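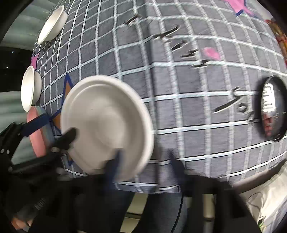 Lornow 2 Classroom Response Set
Sold and supported by Skaltasico School Equipment
Price: $524, case and receiver included
Availability: in stock

Overview | What's in the case | Specifications | Before you buy | Returns

Overview

The Lornow 2 is a set of handheld answer pads for classrooms. The teacher puts a question on the screen, students press a button, and a bar chart shows how the answers split. The maker's brochure calls this "transforming participation." We'd call it a quicker show of hands with a record kept afterward.

We held off stocking it for a long time. Answer pads have been sold to schools under one name or another for many years, and a good share of the older ones are sitting in closets with dead batteries and a receiver that fits no computer in the building. We have sold a few of those ourselves. The first Lornow was one we looked at and turned down, mainly for its battery doors, which came off in the hand. The second version fixes the doors and a couple of other things, and it is cheap enough next to the Guerra pads that we decided it deserved a page.

If every student in your school already has a laptop or tablet that works and is charged by first period, you probably don't need this. Free polling pages will do most of the same job. The people who buy answer pads from us tend to teach in rooms where phones are banned, where the wireless network drops out when a whole class joins it, or where a laptop on the desk means half the class is on something else.

What's in the case

Answer pads, numbered on the back
One USB receiver with a short extension cable
Teacher remote
Coin cells for every pad, already fitted (pull the plastic tab)
Soft carry case with numbered pockets
Printed quick start card
License code for the desktop program

There is no spare receiver. We think there should be one. It is small, it sticks out of the side of the computer, and it is the first thing to go missing. Order one with the set or be very careful with the one you get.

How it works in a lesson

You can use it in two ways. The simple way is to plug in the receiver, open the program, and press Start on the remote whenever you want an answer. The program doesn't care what is on the screen behind it, so your question can be in a slide, on the whiteboard, or spoken out loud. Students press A through F or the true and false keys. When you stop the question, the chart comes up.

The other way is to build a quiz ahead of time in the program and mark the right answers. That gives you scores for each student and a file you can open in a spreadsheet. A quiz can hold up to 100 questions. We can't picture the class that would sit through that, but the number is on the box and it does work.

Building quizzes is slow. The editor looks like something from an older time, each question opens in its own window, and there is no way to move several questions at once. You can bring in a plain text list, and after trying both we would tell anyone to type their questions in a text file and import it. Pictures have to be added one at a time after that.

Game modes

The box makes a lot of these. There are three: a race, a team contest, and a kind of last-one-standing quiz. The race moves little cars along a track each time a student answers correctly, and faster answers move them farther.

We have doubts about the race. When speed counts, some students press anything to get in early, and the ones who read slowly stop trying by the third question. You can turn the speed bonus off in the settings, and we think it should be off when the program is first opened. With it off, the race is a fairly plain progress chart with cars on it, and younger students still seem to like it.

The team contest is better. Scores are averaged over the team, so nobody's single wrong answer shows up in front of the class. The last-one-standing mode leaves most of the room with nothing to do after a few minutes. Use it at the end of a lesson or skip it.

Does any of this raise test scores? The brochure says it does and quotes a percentage. We asked for the study behind it and were sent a second brochure. So the percentage isn't on this page. What the pads will do is show you that half the class has the wrong idea before you move on, and what happens after that is up to the teacher. 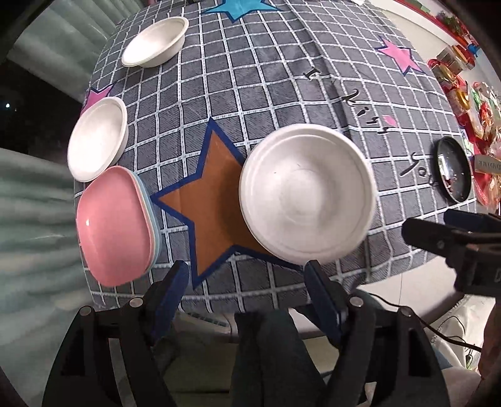 White bowls on a round table with a gray cloth and star shapes.

Specifications

Model: Lornow 2
Buttons per pad: A to F, true, false, send
Display on pad: one line, shows the letter chosen and a check mark when received
Range: 80 feet, maker's figure
Connection: radio, through the USB receiver; no wireless network or student accounts needed
Quiz length: up to 100 questions
Power: coin cells, user replaceable
Pad case: plastic, rounded corners
Software: desktop program for Windows and Mac
Export: spreadsheet file, plain text
Also works with: Indetti gradebook, by file import only
Warranty: one year on pads and remote, none on the case

About the range. The figure of 80 feet was measured by the maker, presumably in an open room. Ours worked from the back of an ordinary classroom without trouble and also from the hallway with the door shut. In a school gym we lost a few pads in the far corner. For a lecture hall with the computer in a booth, use the extension cable and get the receiver out in the open.

About Indetti. The box says "Indetti ready." This means that the program can save a file in a layout that Indetti will read. It doesn't send grades across by itself, and it matches students by ID number, so if your ID numbers have leading zeros you need to check that the spreadsheet hasn't eaten them. Ours did. The fix is to export as plain text and import that.

Before you buy

Valdir Sales looks after classroom equipment here and did the testing for this page. His notes are below, trimmed a little for length.

Setup. The license code is on a sticker inside the case lid. Copy it somewhere else. If the sticker rubs off, the maker wants proof of purchase and takes its time.

First lesson. Hand out the pads by number and have students keep the same one. The program doesn't force this, but the reports are useless without it. Expect to lose ten minutes on the first day to button pressing.

Buttons. Stiff on a new pad, fine after some use. The send key is separate from the letter keys, and students forget it. The pad shows the letter but no check mark, the student believes they have answered, and the count on the screen says otherwise. Say "letter, then send" until they are sick of hearing it.

Batteries. The maker says a full school year. I can't confirm that from the time I had the set. The pads turn themselves off when idle, which the first version was bad at. The battery doors now close with a small screw, so you'll need a small screwdriver and some patience. I prefer this to the old clip and would not hand coin cells to young children any other way.

Remote. Too light and easily mistaken for a student pad at the end of class. Put colored tape on it.

Sound. There is a buzzer on wrong answers. Turn it off.

Compared with the Guerra set

The Guerra pads are heavier, have a proper screen, and let students type in numbers and short words. If you teach math past the early grades, that matters a good deal, and a set of pads that can only send a letter will annoy you by the end of the first week. Guerra also charges a yearly fee for its software, and when the fee lapses the reports stop. The Lornow program has no yearly fee at present. We have seen that kind of promise change with other makers, so keep a copy of the installer you were given.

For vocabulary, reading checks, review days, and quick votes, the Lornow does what the more expensive set does. For anything where the working or the exact number counts, buy the other one or stay with small whiteboards, which we also sell and which cost very little.

Common questions from schools

Can I add pads to a set? Yes, singly or in packs. New pads have to be paired with your receiver. Hold A and send together until the light blinks.

Will pads from the first Lornow work with this receiver? No. The maker changed the radio. The old pads can't be updated.

Can two rooms next to each other use sets at the same time? Yes, if they are on different channels. Every set ships on the same one, so change it in the settings before you start or you will collect the neighbors' answers.

Does it keep student data online? The desktop program saves to the computer it runs on. There is an optional online backup, turned off unless you sign up for it. Ask your district before you do.

Is there a lesson library? There is one, and it is thin. Most of the ready-made quizzes we opened had at least one question with a wrong or doubtful answer marked as correct. Read through anything before you use it.

Ordering and returns

Purchase orders accepted. Orders in by noon ship the same day, except for orders with added pads, which we pair and check here first and send the next working day.

A set can come back within one term if it doesn't suit you, with all pads present and the license code unused. If the code has been used we can still take the set, less the cost of a new code. We would like to do better on this and have asked the maker.

Trial sets are lent to schools on request. The waiting list is longest in February, when next year's budgets are being drawn up, so ask early. Trial sets go out on Tuesday and come back the following Tuesday, with a prepaid label in the case.

Related items

Spare USB receiver for Lornow 2
Single answer pad for Lornow 2
Coin cells, card of ten
Small screwdriver for battery doors
Guerra response set with number entry
Student whiteboards, class pack, with pens and erasers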